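Clivton House News: the Nistor Room has its new paint

If you have only ever known the Nistor Room as the brown one at the end of the corridor, please come and put your head round the door, because it is a completely different place now and I have been boring everyone I meet about it for a fortnight. The walls are done, the ceiling is done, the woodwork is nearly done (more on that below) and I could happily stand in there with a cup of tea and just look up.

For newer residents, the old colour was called Harvest. It went on 26 years ago, over a woodchip paper that was already there, and it soaked up every bit of light that came in. You needed the lamps on at two in the afternoon, even in June. The jigsaw table had its own reading light clipped to the side, and people still got the sky pieces mixed up with the sea.

Getting the woodchip off was the worst of it. We hired a steamer from Surkow on the ring road, who let us keep it over a weekend for the price of one day, and then we scraped. And scraped! Some of it came away in long satisfying sheets and some of it had to be argued with a square inch at a time. Behind it the plaster was much better than expected, apart from the corner by the old serving hatch, where somebody had once patched a hole with what looked like newspaper and toffee. That corner was dug out and filled with Plastberg, the white powder sort you mix yourself. It takes longer than the ready-made tubs but it sands back beautifully and you can't find the join with your fingertips now. I've tried.

Then came the great question of white. You would not believe how many whites there are. We had test patches up for most of November, each with its name on masking tape underneath, and everybody who came through was asked to put a pencil tick by the one they liked. The brilliant white got hardly any ticks. A pinkish one did well in the mornings and then looked like a sticking plaster by teatime. The winner was a plain off-white with a drop of cream in it, and we used it for the walls and the ceiling alike, which saved a lot of fiddly cutting in at the top and makes the room feel taller.

It's a lovely shade for changing with the light. Where it's dimmer it settles into a cool, pale grey, and then as you get nearer to the brightest part it warms up and goes creamy, very gently, so you can't say where one stops and the other starts.
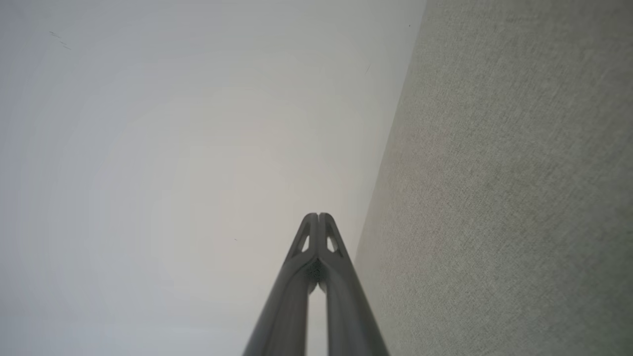 How many coats, and what it cost

Three coats on top of a thinned first one for the bare plaster. We could possibly have stopped at two on the ceiling, but the brown had stained through near the window and we had the paint open anyway. In total we got through nearly 33 litres, all matt. Matt is kinder to old plaster. A sheen would have shown up every bump, and there are bumps.

Rollers were the medium pile ones. The short pile ones that came free with the trays were hopeless and ended up being used for the cupboard under the stairs, so if you notice that the cupboard under the stairs is looking smart as well, that's why.

The bill came in under what we had put by from the summer plant sale, and the difference will go towards curtains.

What's still to do

The skirting needs its top coat and so does the inside of the door. Both will be done in the evenings after seven, when the room is quiet, so please go in by the garden side if you want something from the bookcase. There'll be a sign up.

Pictures are staying off the walls until after New Year to let the paint harden properly. The big map of the county is safe in the office. The dartboard is also safe in the office and there is a lively debate going on about whether it should come back at all (if it does, it will be with a proper board behind it).

Curtains: the old ones really can't go back up. Held against the new paint they looked like something you'd keep a horse under. There are three fabric samples pinned inside the noticeboard case, a blue, a green and a sort of oatmeal, and you're welcome to take them in and hold them against the wall. Try them morning and evening if you can. I changed my mind twice.

If you'd like some of the leftover paint for touching up at home, there is a part tin on the shelf by the meters. Bring a jar with a good lid. Stir it well first, as the cream sinks.

The room will be back in full use for the December supper, and I can't wait to see it with the tables out and everybody in there.

Comments

Flat 9
It looks wonderful. I had a tick on the pinkish one and I admit I was wrong. Is the oatmeal sample lined or unlined?

Reply from the editor
Unlined, but they can all be had with a lining for a bit extra. I'll pin the price list up next to them.

Top floor back
Please can the dartboard come back.

Garden flat
Did the steamer mark the floor at all? I've got woodchip in my hall and I'm tempted.

Reply from the editor
No, but we put old towels down under the dust sheets and changed them when they got soggy. Do it! Start behind a door.

Flat 4
Went to get some of the paint for my bathroom. Is matt all right in a bathroom?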